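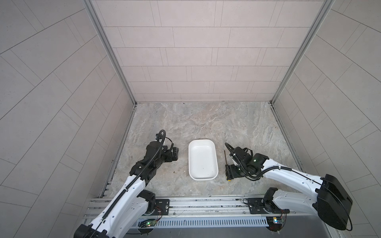 Figure 3. Tiled walls and marble-patterned floor.

3. How people judge grout color

I went into this part expecting folks to care about the tile. They mostly talked about grout! We mailed 685 surveys to Warnico homeowners and got over 300 back, which made my July.
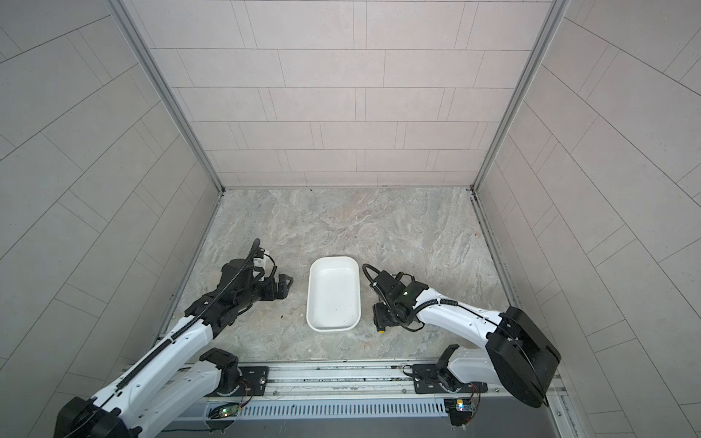
Thin gray lines scored best for "looks clean," and white ones dropped off fast once a kitchen had kids in it. I'd love to split that by room size, but we didn't ask (my fault).

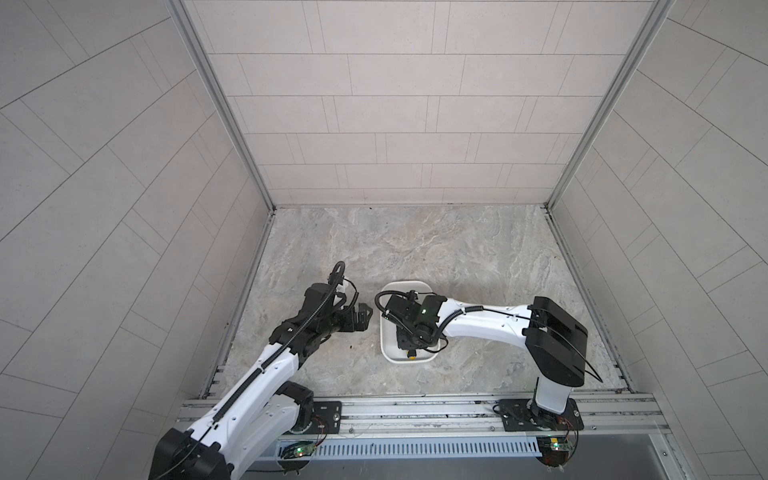

By the Baloyi Home Surfaces Group | 7/1/19

Staggered layouts like the one in Figure 3 got called "normal" a lot, and I take that as a compliment. Stacked layouts got "fancy" or "cold," sometimes from the same person.

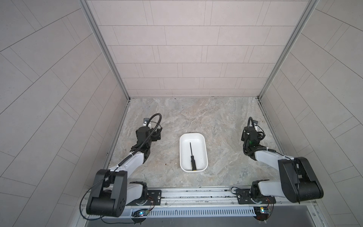 So for the next round we're going with 100 homes in Oken and asking about floors too.

Related items
Sealer habits in Vuter rentals
Who picks the backsplash?
Oken floor survey: early notes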